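News > Business > Workplace Technology

Budstead repair center moves bench staff to recording work for robot arms

Last updated: 4:10 p.m.

2 comments

Zedley, which inspects and repairs returned household electronics at a site in Budstead, has begun moving part of its bench staff into a new role in which they record handling tasks for robot arms. The arms are due to start on the intake line in November. They will take over the sorting and passing of small items, a job done by hand since the site opened.

The company employs 27 people on the benches. Under the plan, named Tendance, each of them will spend part of the working week using hand-held grippers in place of their fingers. The tools carry a camera, which films the jaws and whatever is between them. The recordings are used to train the software that will control the arms.

Zedley said no bench jobs will be cut in the first phase. It has not given an undertaking beyond that. Staff were told of the plan at a shift meeting and received a written notice afterward covering duties, hours, and the handling of video.

What is being automated

Returned goods arrive at the Budstead site in mixed cartons. A worker opens the carton, takes out the main unit and its accessories, checks them against the return record, and puts each item on the correct tray. Trays then go to test, cleaning, repair, or disposal.

The accessories take up much of the time. They are small and light and come in many shapes, and they are often packed in whatever position the customer left them. Remote controls, chargers, and cable sets have to be picked out, turned to show the label, and passed on to the next position. In the company's internal notes, this is the step where the line most often waits.

Fixed machinery was looked at earlier and turned down. A feeder built for one shape of part would have needed a change of tooling for most of the others, and the mix of returns shifts from one delivery to the next. The arms now on order use two-finger jaws and are steered by software trained on examples of people doing the same job.

The arms come from Hiebert, which is also supplying the hand-held grippers. The jaws on the hand-held tools are meant to match those on the arms closely enough that a recording made with one can be used for the other. Under the contract, Zedley's own staff do the recording and Hiebert does the training and the later testing.

How the recording works

Sessions are held in an office area away from the benches. Two workers stand at a table, each with one gripper. A session is built around a short list of tasks — pick up, turn, pass, put down — repeated with different items and from different starting positions.

Passing from one gripper to another was added to the list after the first round of planning. On the intake line, the arm that takes an item out of the carton will not be the arm that places it on the tray, so the item has to change hands partway. The second gripper must close before the first one opens. If it closes late, the item drops. If it closes at the wrong angle, the item twists and the label faces the wrong way.

Long, narrow items such as remote controls are treated as a separate group. The worker on the giving side holds one end and leaves the other clear. The worker on the receiving side takes hold of the free end, and the first gripper lets go only when the item is steady. Guidance given to staff asks them to keep their speed even and to avoid correcting a poor grip with the free hand. A recording in which a bare hand touches the item is marked and set aside.

Zedley has set a target of over 4,000 accepted recordings before the arms are switched on. Rejected recordings do not count toward it. The company would not say how many have been accepted so far, and said that the count will be reviewed jointly with Hiebert.

Dropped items are kept in the set. According to the project notes, the software needs examples of a grip that fails as well as one that holds, provided the drop was not staged. Workers are asked to leave the item where it lands, wait, and then pick it up with the gripper as a new task.

Changes to the working day

The main change for staff is in how their hours are divided. A worker on the rota spends 3 hours of a shift on recording and the rest on the bench. The notice says recording time is paid at the normal bench rate, with no output target per person during the first phase. Bench targets are lowered in proportion on the same days.

Physical strain was raised at the shift meeting. The grippers are worked by squeezing and are held out in front of the body, which puts the load on the forearm and the base of the thumb. Staff who had tried them reported that the weight was manageable for short periods and tiring over longer ones. Zedley has since split the recording time into blocks with a break between them, and workers may swap the giving and receiving roles when they choose.

A second concern was skill. Several of the more experienced bench workers noted that they sort by touch as much as by sight. A loose battery cover or a cracked case is often felt before it is seen. The grippers pass on little of that, and a camera view of the jaws passes on none. The company accepts the point. Items that need checking for damage will go to a person after the arms have placed them on the tray, and the inspection step has been moved further down the line to allow for this.

That move has its own effect. At present the person who unpacks an item is usually the person who spots the fault. Once the arms are running, faults will be found later, by somebody who has not seen how the item was packed. Zedley plans to store an overhead image of each opened carton so that inspectors can look back at it. Staff have asked for the image to be shown on the bench screen by default. No decision has been made.

Video and consent

The cameras on the grippers point toward the jaws but use a wide lens, and they pick up much of the room as well. People who are standing nearby or walking past can end up in a recording without taking part in it.

The written notice states that faces are blurred before any recording leaves the site. It also says that video from the project will not be used to measure individual speed or attendance. Access is limited to the project staff at Zedley and the training team at Hiebert. Recordings can be withdrawn on request up to the point at which they are used in training. After that they can be removed from storage, but their effect on the software cannot be taken out separately.

Workers may decline to record. Those who do so stay on full bench hours at the same pay. The notice does not say what will happen to that option once the arms have taken over the intake step and there are fewer bench hours to fill, and staff have asked for the wording to be extended.

Next steps

The arms will first run with one worker present at each position. The worker will be able to stop the arm, clear a jam, and finish a task by hand. Each stop is logged with a reason, and the reasons will decide which tasks go back to the recording table for more examples.

Zedley expects the number of stops to be high at the start, mainly on cable sets, which bend and tangle and are poorly suited to a two-finger grip. Cable sets may be left with the bench staff altogether. The decision is to be made after the first full month of running.

New job descriptions are also being drafted. The title under discussion is line attendant, and the duties would combine supervision of the arms, inspection, and further recording when new product types come in. Pay for the role has not been settled. The company said it will publish the grade before asking anyone to apply, and that current bench workers will have first call on the posts.
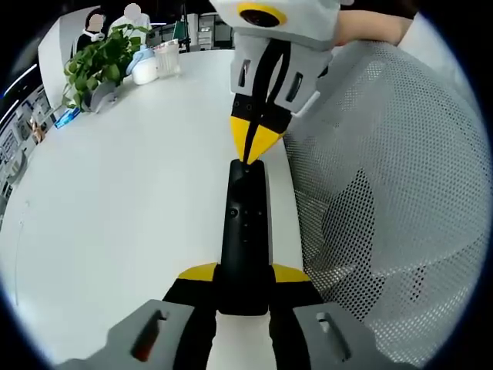
Marlene Oduya

The Tendance recording sessions at Budstead continue until the arms are installed. Zedley has said it will issue a revised notice to staff before the first arm goes live.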